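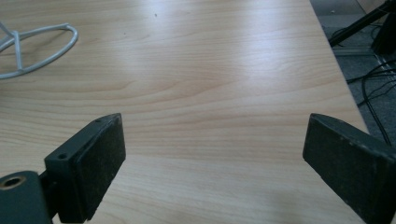
Fixing a wide solid top to a steel underframe: slots or clips?

Posted by Hayley Horrocks, Thursday, in Furniture and Joinery

I have a solid wood top, 1000 mm across the grain, edge-glued from narrow boards. It is to sit on a welded steel frame with a flat flange all the way round. The flange came ready drilled with plain round holes, a snug fit on the supplied screws. The frame is a Darnero and the leaflet says only "attach top with screws provided".

In February I measured the top at its narrowest. It has since gained 5 mm in width, standing on edge in the same room. The heating has been off for a while and I assume that accounts for it. The length has not changed by any amount I can measure.

I can see three ways of doing this: file the round holes into slots, use expansion clips on the cross rails, or screw it down tight and trust the steel to keep it flat. The previous top on this frame was veneered board and was screwed down tight with no trouble.

Which would you use, and does the finish make any difference? It has had oil on the upper face only so far.

Sketwood, Breniseck and Egan all sell clips, but none of them states how much movement the clip allows.

Reinhold Böttcher
Member, 3548 posts

Slots. Do not screw it down tight. The veneered board stayed put because board of that kind hardly moves in width. Solid wood does, and the steel will not move with it. Either the screws bend and enlarge their holes, or the top splits in the dry months, usually along a glue line or from an end.

Method:

Leave one row of round holes alone, running along the grain at the middle of the width. That is the fixed line. Movement is then shared between both sides and the overhang stays even.

Every other hole becomes a slot, long axis across the grain. You have measured 5 mm over the whole width, so each edge moves half of that relative to the middle. Allow more than you have measured. You have one season's figures and the top may go further in a wet autumn.

Fit a pan head screw with a wide washer. Tighten until the washer touches, then back off slightly. If you cannot turn the washer with a fingertip it is too tight.

Put the screw in the slot according to the time of year. If the top is at its widest when you fit it, the screw belongs near the outer end of the slot. If you put it there in February instead, you have no room left for the summer. Mid-slot is the usual choice if you don't know.

If your flange has no holes on the centre line, drill them in the end rails. My own frame is set up this way with the outer slots 51 mm in from the edge of the top.

On finish: oil the underside as well, with the same number of coats. It won't stop the movement. It does make the two faces take up moisture at a similar rate, and an uneven rate is what causes cupping.

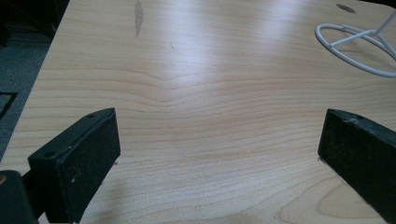

Pale wood top, wavy grain, grey mark towards the upper edge.

Check which way the growth rings run on the end grain before fitting. Broad arches on the face mean the board was cut flat to the rings at that point, and such boards move more in width than quarter-cut ones.

Lucrezia Gatti

just use clips, much less work. Did mine with the Egan ones and it has been fine for years. No filing.

Sarahí Cuautle

Clips are all right on a wooden rail with a groove. On a flat steel flange there is nothing for the tongue to sit in, so you would have to weld or bolt on a strip first. By then you could have filed the slots.

I agree with Reinhold apart from the washer. A plain steel washer on bare steel can bind after the first damp spell. Wax the underside of the washer and the flange round each slot. Candle wax will do.

Also check that the cross rails are not proud of the flange. Lay a straight edge over them. Mine were, from the weld, and the top rocked until I had ground them back.

Hayley Horrocks

Thank you. Slots it is, with wax. The end rails have no centre holes so I will drill those first. I have started oiling the underside.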